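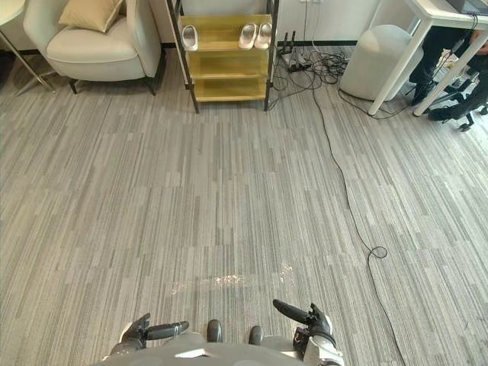

*Slippers on the rack, and one long black cable across the carpet.*

# How to Sort Out a Slipper Corner When the Cables Live There Too

I've been promising this one since April, when Sneha Sachdeva wrote in to ask how I deal with cords in a room where everybody walks around in slippers. She has the same trouble I do, which is that the best stretch of wall for a shoe rack is also the wall with the outlet, so the shoes and the plugs end up as neighbors whether they like it or not.

You can make them get along! It takes an evening if you dawdle over it, as I do, and most of that evening is spent following cables with your fingers and muttering. I did mine on a Wednesday after supper, with the radio on.

## What you'll want to have nearby

- A damp cloth and a dry one
- The vacuum, with the narrow nozzle
- Hook-and-loop cable ties (the soft kind you can open again)
- Masking tape and a pen
- A cable cover made for carpet, if a cord really has to cross the floor
- A shallow basket or tray

For ties I use the Plalleo ones, which come on a roll you snip to length, and I've had the same roll for so long that the cardboard has gone soft in the middle. Any brand will do. Please don't use the plastic zip kind for this job. You will want to change your mind later, and then you're down on the floor with a pair of scissors right beside a live cord.

## Step 1: Take the slippers off and look at the rack

Clear every shelf, even if there are only a few slippers up top. I know it seems silly to clear a rack that's mostly free already, but it lets you lift the thing and move it, and you'll be doing that in a minute.

Set the rack in the middle of the floor and give it a gentle push from each side. Thin metal frames are lovely and light, but they do work loose at the joints, and a carpet hides a wobble very well. If yours sways, find whatever holds the uprights together (screws on some, push-in sleeves on others) and snug everything up. Then wipe the shelves. Translucent ones show every speck of grit, especially with a lamp behind them, so go over them with the damp cloth first and the dry one straight after, and get into the corners where the shelf meets the frame. I skip the spray cleaner – it left mine streaky and I had to do the whole lot again.

## Step 2: Follow each cable from one end to the other

Start at the power strip. Pick one plug, put your hand around its cord, and follow it all the way to whatever it belongs to. Then tear off a bit of masking tape, fold it over the cord close to the plug like a little flag, and write on it what it's for. "Lamp." "Wifi." "Sewing table." Do the next one.

Go slowly through the tangle. There is always a tangle, usually right by the wall, and it's very tempting to yank. Work from the loose end if there is one. If there isn't, and both ends are plugged in, switch off the thing at the far end, unplug it, and pull that end back through the knot.

You may find a plug that goes to nothing at all. I had two, one of them a charger for a phone I gave away ages ago. Out they come.

Before you unplug the wifi, go and tell the household. I didn't, and I heard about it through the ceiling.

## Step 3: Vacuum while everything is up

Drape the cords over a chair and vacuum the whole area, including the strip right along the wall where the rack's feet have been. On carpet tiles I run the nozzle along the seams first and then go across them. Striped gray carpet, I've come to believe, was designed by somebody very kind who understood about lint, but it hides grit just as nicely, and grit is what gets carried into bed on the bottoms of slippers.

While you're down there, press along the edges of the tiles with your palm. If a corner has lifted, that's a place where a slipper toe will catch. Mine is glued with little Miettinen tabs, and I keep a few spare ones in the kitchen drawer. Check what yours was laid with before you buy anything, because a few carpets are put down with adhesive that doesn't care for tabs.

## Step 4: Decide where the long cord goes

Now for the part Sneha really wanted to know about. A long black cord running slantwise over the floor, with a loop in it somewhere along the way, is the thing most likely to catch a foot, and backless slippers are worse than shoes because the front edge sits so close to the ground.

Try these in order, and stop at the first one that suits you:

1. **Go around the wall.** Lay the cord along the baseboard and see if it reaches. A surprising number do once the loops are straightened out. Clip it every couple of feet.
2. **Move the thing it powers.** If the lamp could just as happily stand at the other end of the sofa, let it.
3. **Use a different outlet.** It sounds obvious, but I once lived with a cord across a doorway for a whole winter with an outlet sitting behind the bookcase.
4. **Cross at the quietest spot, under a cover.** Run it straight across by the shortest route, and keep it away from the place where people step in and out of their slippers.

For that last one, I like the Vumetti carpet covers, which grip the pile from underneath. Mine is cut down to 9 feet. The ones with a peel-and-stick backing are for hard floors, and they make a sad mess on carpet. And please don't tuck a cord under a rug or under the tiles themselves, however neat it would look! It can get warm under there and you'd never see the wear.

If there's extra length left, gather it in a loose, wide coil near the wall and close it with one tie. Loose means you can get your fingers through it easily.

## Step 5: Give the power strip some room

Put the strip back against the wall, off to one side of the rack, where it won't be under any dripping. Wet boots and power strips shouldn't share a patch of floor. If you have a little box with antennas down there too, stand it so the antennas are free and no coat is going to flop over it. I moved mine up onto a small Jurell wall shelf, and I do think the signal upstairs is better, though my husband says I'm imagining it.

## Step 6: Put the rack back and fill it sensibly

Stand the rack so its feet are flat on the carpet and none of them is sitting on a cord. Run your hand underneath to be sure. It's easy to trap one without noticing.

Then the slippers go back on. I put them on the top shelf, side by side with the toes facing out into the room, as it saves everyone bending down very far. Single slippers stay on the left until the other one turns up (under the couch, nine times out of ten). Everyday shoes can go on the middle shelf, and I keep the bottom one for visitors, so a guest has somewhere to put theirs without asking.

The shallow basket goes next to the rack, on the side away from the plugs, for shoehorns and the odd stray sock.

## Keeping it that way

Once a week, when you vacuum, look along the cord and check that the clips are holding. Any new plug gets its masking tape flag before it goes into the strip. If the flags start to peel, press them flat again or write new ones – mine last through most of a year.

Sneha, let me know how the hallway goes, and whether the long cord reached around the baseboard after all.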